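**Idon 拉链保养与更换套装**
适用于布包、提包、旅行袋、工具袋及笔袋的尼龙、树脂和金属拉链

套装由 Custcombe 配件部供货,零件在 Clelport 仓库分拣装盒。盒内是更换拉头、补缝布带和日常润滑所需的东西,不含整条拉链。整条拉链按长度另售,见页末。

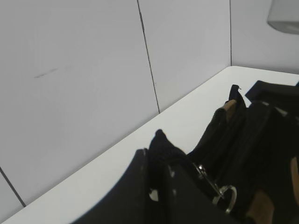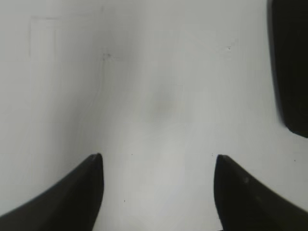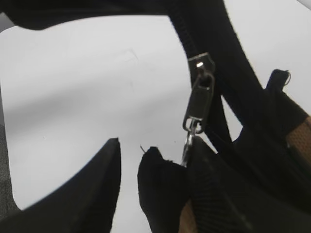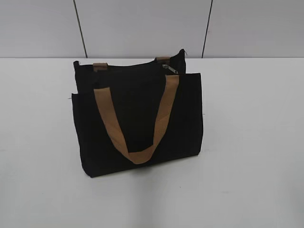
*第三张:黑色包上的拉链、金属拉头与挂扣。第四张:黑色布面托特包,立放。*

## 盒内物品

全套共 17 件,装在带磁扣的扁盒里。

- 金属拉头,3 号、5 号、8 号
- 树脂拉头,5 号
- 备用拉片和小圆环
- 上止、下止,铜质
- 润滑蜡棒 2 支
- 平口钳
- 细毛刷
- 粗针与黑色、本白色涤纶线
- 号数对照卡

平口钳的钳口没有齿纹,夹拉头侧边时不容易留下压痕。以前的版本配的是带齿的钳子,有顾客反映铜拉头被夹花,从去年十二月的批次起已全部换掉。旧版顾客如需单独购买新钳,请在订单备注里写明“旧版换钳”,按配件价结算。

## 先确认号数

多数拉头背面压有数字,3、5、8 最常见。数字磨掉了的,用对照卡:把拉链合上,取中间平整的一段放在卡边的刻线上,链齿总宽与哪条线吻合,就选哪个号。不要量布带,布带宽度各家不同。

号数相同,拉头也未必通用。尼龙拉链的齿是绕成螺旋的单丝,树脂拉链的齿是一粒一粒注塑的,金属拉链的齿是夹在布带边上的。三种拉头内腔形状不同,混用会出现拉得动但合不拢的情况。套装里的 3 号和 8 号金属拉头适配金属拉链与同号尼龙拉链,5 号分金属、树脂两种,包装纸袋上分别印了“金”和“树”。

隐形拉链和防水压胶拉链不在适用范围内。

## 合不拢时

拉头走过以后链齿又散开,多半是拉头两侧被撑宽了。

1. 把拉头退到起始端,停在下止旁边。
2. 用平口钳夹住拉头一侧的后半段,轻压一下,再夹另一侧。
3. 拉一次,看后面的齿是否咬合。
4. 仍然散开就再压一点。每次只压一点,压得太紧,拉头会卡住,通常就只能换新的。

压过两三次仍不见效,可以直接换拉头。铸锌拉头反复夹压会断裂,断面很锋利。

## 换拉头

需要拆开一端的止口。包袋拉链两端常常缝在布里,先用拆线刀挑开顶端约一指宽的线迹,让两条布带露出来。拆线刀请自备。

旧拉头从开口处退出。若退不动,可用平口钳从侧面剪断或掰开,剪的时候用布盖住,碎片会弹。新拉头的宽端朝着要合拢的方向,两条布带同时穿入,两边的第一粒齿对齐后再往里推。没有对齐的话,拉到头时一边会长出一截,退出来重穿即可。

装好上止,把挑开的线迹按原来的针孔缝回去。粗针适合厚布,缝薄里布请换细针。

## 日常润滑

先用毛刷把齿缝里的灰和线头刷掉,再把蜡棒沿着合上的链齿来回涂一遍,拉开,内侧再涂一遍。来回拉几次,用干布擦去浮蜡。

蜡棒是无色的,深色布带上涂得过厚会发白,吹风机低温吹一下,再擦。不要用食用油和缝纫机油,油会渗进布带,粘灰,也会弄脏包里的纸张。金属拉链长期不用,建议合上存放。

洗包前把拉链合上,拉片塞进内侧或用布包住。洗后摊开阴干,晾透了再上蜡。

## 规格

| 项目 | 内容 |
|---|---|
| 货名 | Idon 拉链保养与更换套装 |
| 件数 | 17 |
| 拉头表面 | 哑光镍色、古铜色两种可选 |
| 盒子 | 灰纸板,磁扣 |
| 售价 | 37 元/盒 |
| 产地 | 拉头与止口外购,Clelport 装盒 |

两种颜色的拉头不能在同一盒内混装。需要两色各几枚的,请按散件下单,散件每种五枚起售。

## 库存与发货

本批装盒 2,555 盒,哑光镍色占多数。古铜色缺货时页面会显示“待补”,可以先下单,补到后按付款顺序发出。每天下午三点前付款的订单当天出库,三点以后的次日出库。

单盒走信件包裹,不保价。修理铺和学校手工课一次订二十盒以上的走纸箱,价格由 Subira Muli 另报,请写明收货地能否接收到付。

## 退换

未拆封的可退。拆封后发现缺件,拍一张盒内照片连同盒底的批号发来,补寄缺的那一件。号数选错不算缺件,不过拉头未装过的可以换同价的其他号数,往返邮费由买方承担。

夹坏的拉头、用断的针不在退换之列。

## 另售

- 整条尼龙拉链,3 号和 5 号,可按厘米裁
- 整条金属拉链,5 号,只有黑色布带
- Ndung'u 手工皮拉片,植鞣牛皮,单枚装
- 拆线刀
- 蜡棒补充装

Ndung'u 皮拉片的圆环内径偏小,配 8 号拉头时要换成套装里的小圆环。

对照卡由 Wekesa Rashidi 绘制,遗失可以在订单备注里索取,随下一单附寄,不收费。对照卡不提供电子版,家用打印机打出来的刻线会有偏差。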